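I get the same handful of emails every time I post about Ollar, my two-finger hand-held gripper, so I've put the answers in one place. It's a spare-time build, done at the Lasgate shared workshop, mostly in the evenings (and one very long November).

## What are you testing it on?

Hairbrushes, at the moment! I went through sponges and mugs first, but a paddle brush is a wonderful pest of a thing: springy pins on one side, a smooth curved back on the other. If both fingers can hold on to that, I'm happy.

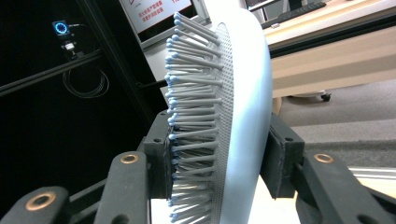 ## How much did it cost to build?

I've spent 900 dollars so far, and a good chunk of that went on parts I broke or ordered in the wrong size. If you copied my current parts list you'd get away with a lot less.

## Why put bushings in the arms?

My first arms pivoted straight on the bolts, and the holes went oval so fast it was embarrassing. I put brass-colored bushings in version two and I've been a fan ever since. Ream the holes gently, press the bushings in with a vise, and don't hammer them (I hammered them).

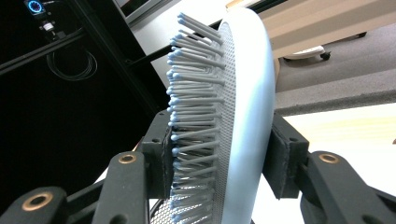 The other thing I'd do from day one is check that both arms swing freely before the pads go on. It's so much easier to find a tight joint when there's nothing on the ends, and you'll save yourself an evening of taking it all apart again.

## How hard does it squeeze?

I cap it at 30 newtons on the bench. Softer things get much less, and I set that by feel, squeezing by hand and watching how far the pads sink in.

## Which pads should I use?

I've tried a bunch and I still swap them around! Go for something with a bit of give, and cut a few spares while you have the knife out. The Kedaveo screw kit has the short ones you need for mounting the blocks. 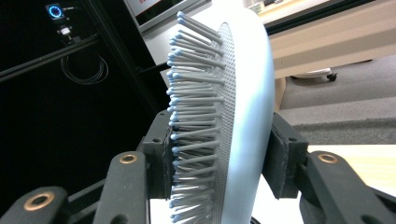
Ermira Stoyanova wrote in to say that her pads kept creeping sideways until she roughed up the blocks with sandpaper before gluing, and that she's had no trouble with them since. I've added that step to the build notes.

## Can I get the files?

Sure, drop me a line and I'll send revision 19. The drawings are a bit messy, so check the hole spacing before you cut anything.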